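Teaching a home arm to scrape bowls: printed fingers, wrist camera and a lot of carrots

July 2022

If you followed the last build, you already have the arm moving and the Benix controller talking to your laptop. Now for the fun part, getting it to clear the dishes! We'll fit longer fingers and teach a bowl-to-trash move by hand.

What you need

A working arm with a two-finger gripper
A pair of printed fingers (I call this shape the Tesside, after my workshop)
A small wrist camera, plus a second one up high
A steel trash can and clear bags
Leftovers you don't mind losing

Step 1. Print and fit the fingers

Print both fingers flat, in black or whatever you have loaded. Mine are tall narrow triangles with a long slot down the middle, and that slot lets the tip bend a little when it closes on a thin rim. Bolt them on loosely, close the gripper, line up the tips, then tighten. Thibault Aubert suggested roughing up the inside faces with sandpaper and I love how much better they grip glazed dishes.

Step 2. Set the grip

Open the config file and set the close limit to 412. On my gripper that holds a ceramic rim firmly without stalling the motor. Start lower if your bowl is one you're fond of, and go up in small steps with a towel underneath.

Step 3. Bag the can

Pull the bag well over the rim and spread it wide. A narrow opening makes the arm's job much harder, and loose plastic likes to wrap itself around whatever you're pouring from. Put the can where the arm can reach over it without stretching all the way out.

Step 4. Record the move

Start both cameras, then guide the arm through it: pinch the rim, lift, swing over the can, tilt, pause, come back level. Keep the tilt slow. I recorded 234 runs over two weekends, and the slow ones were by far the most useful (also the least messy).

The bowl tilted in the fingers, then the can and the floor by the cabinet:

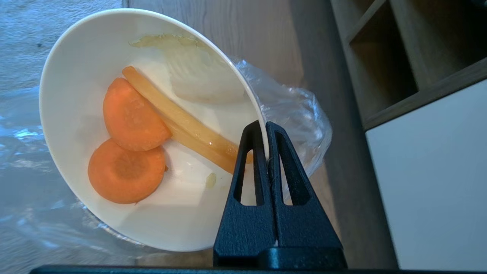
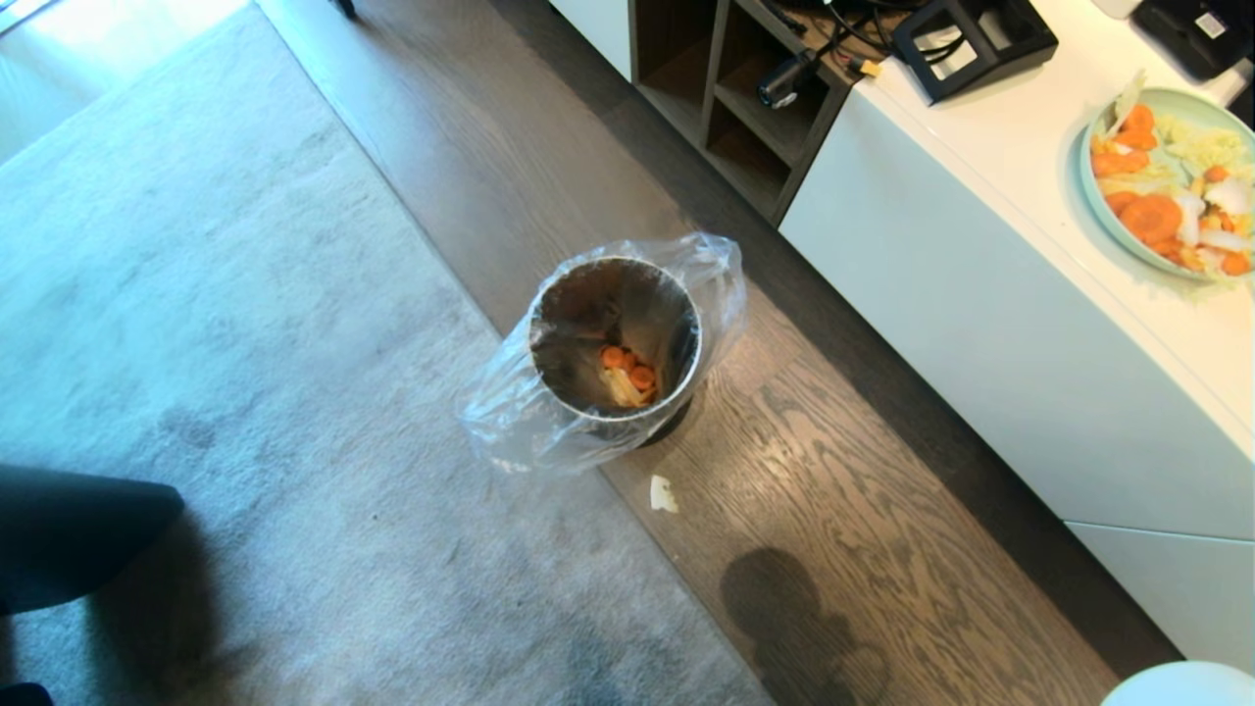
Step 5. Sort your runs

Go through the recordings and label each one clean, partial or spilled. Keep the partials! Ruth Sánchez talked me out of deleting mine, and the arm got noticeably better at a second tilt once they were back in. If the last piece hangs on to the side, add a short shake at the bottom of the tilt, 2 quick wrist turns and no more.

Next time I'll move on to plates, where the rim is flatter and the fingers have to come in from the side.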